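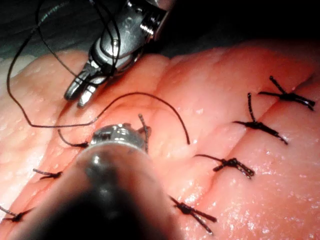
Vimala Salian
Section moderator, Theatre Stores and Supplies

Home Forums Stores Sterile Goods Members Search Log in

This site uses cookies to keep you logged in and to remember which threads you have read. Accept Manage settings

Suture stock: reorder by box or by packet?

vimala_s
We are rewriting the reorder rules for sutures at Skenwood and I would like some other views before it goes to finance in October.

Current position: 323 active lines on the suture catalogue. Each line has a minimum and a maximum set in boxes. A box is 12 packets for most lines. The system (Varnex) only records a movement when a sealed box leaves the main store, so once a box is opened and put on the theatre shelf it counts as used. On paper we have no stock on the shelves at all. In practice most of what we own is there, in part boxes, and that is where it goes out of date.

The proposal is to move to packet-level recording for every line. Scan out at the point of use, with the minimum set in packets. The box would only matter when the order is raised.

I am interested in whether anyone has done this for fine-gauge, low-use lines, and what happened to the accuracy of the count after the first few months.

Satish Panicker
We did it for everything and went back to boxes for half of it.

The accuracy was good while the project lead was walking the floor. After that it drifted. The scan is one more step for the circulating nurse at the moment they have the least time for it. A packet is opened, the wrapper goes in the bin, and if it was not scanned before that point it is not going to be scanned. We ended up with a system count that was always higher than the shelf, so it did not reorder, so we ran out. With box recording the count was wrong in the safe direction.

tuva.eide
I don't agree that box recording is wrong in the safe direction. It is safe for stock-outs and unsafe for expiry. You will always over-order slow lines, as the system believes the last box has gone when one packet has been taken from it.

Our write-off was nearly all slow lines. The fast lines look after themselves.

Satish Panicker
Agreed on slow lines, and those are the half we kept on packet scanning. My objection is to "every line". A general closure suture that you get through by the box every day does not need a packet count.

vimala_s
Where did you draw the line between the two groups?

Satish Panicker
500 packets a year. Over that, boxes. Under that, packets. There was no science in it. We sorted the usage report and that was where the curve went flat. I would not copy the number; run your own report.

sanne_h
Have you looked at two-bin? It has not been mentioned yet and it solves most of this with no scanning at all.

Two bins per line, one behind the other. Staff take from the front bin. When it is empty it goes on the return rack and the back bin moves forward. Stores scans the label on the empty bin and that raises the replenishment. The nurse never touches a scanner. Bin quantity is worked out from usage and lead time and reviewed twice a year.

It also forces rotation, provided the refill goes in the back bin and nobody tops up the front one.

tuva.eide
Two-bin is fine if you have the shelf depth. Suture boxes are an awkward shape for it. We tried it with racks from Rodrigues and the divider spacing did not suit the taller boxes, so packets were being decanted loose into the bins. Then you lose the box label, and with it the lot number and the expiry unless someone reads every packet. I would not allow decanting of sterile goods for that reason alone.

sanne_h
We don't decant. The dispenser box goes in whole, front flap torn, and the bin label carries only the product code. The lot is read from the packet at use. The spacing problem is real but it is a purchasing problem. Measure the boxes first.

tuva.eide
We did measure them. The supplier changed the carton afterwards.

sanne_h
Fair enough. That would do it.

Murali P
Coming at this from the clinical side, as I get the emails when something is missing.

Before you decide how to count 323 lines I would ask why there are 323. When we went through ours, a good many were the same material and gauge with a slightly different needle or a different strand length, added at one person's request and never reviewed. Some of those requesters had left. We took out 200 lines in the end, with each specialty signing off its own list. Then the counting question became much smaller.

Two cautions. Length is not a trivial difference, so do not merge on material and gauge alone. A strand that is comfortable for an open closure is a nuisance in a confined space, and one cut short for that use is no good for a long running stitch. Needle curvature is the same. Ask the people who use it, and ask them with the packets on the table. A spreadsheet gets you a polite yes to everything.

Satish Panicker
Seconded. No relation, before anyone asks. (There is a relation. He is my cousin. He is still right.)

vimala_s
Useful, thank you. We had rationalisation down as a second phase. I can see the case for doing it first, but I have a contract date with Flalby for the new price file and the codes have to be fixed by then. If I remove lines after that date we lose the volume banding on some of them.

Murali P
Then ask them to move the date, or load the price file with the doubtful lines marked as non-stock. You can still order a non-stock line at the contract price, it just doesn't get a shelf location. Check the wording on minimum volumes before you do it.

tuva.eide
Non-stock status in Varnex also stops the automatic reorder, at least in the version we have. Worth testing on one line.

sanne_h
One more point on expiry. Whatever you choose, sort the short-dated report by shelf location instead of by product code. Ours came out in code order and the person doing the check was walking the length of the store and back for each page. It was not being finished.

vimala_s
Ours is in code order as well. I will raise that separately.

Revised plan, for comment: non-stock flag on anything with no movement in a year, specialty review of the remainder, packet scanning for slow lines only, boxes for the rest. Two-bin to be trialled in one theatre once I have carton sizes in writing.

Satish Panicker
I would support that. Put a named person against the slow-line scanning or it will drift.

tuva.eide
Still think boxes for the rest will cost you in write-offs, but less than before. Please post the figures when you have them.

Related threads
Short-dated stock: who does the monthly check?
Shelf labels that survive wipe-down
Varnex price file import fails on blank unit of issue
Consignment stock and who owns the count
Part boxes returned from theatre – accept or refuse?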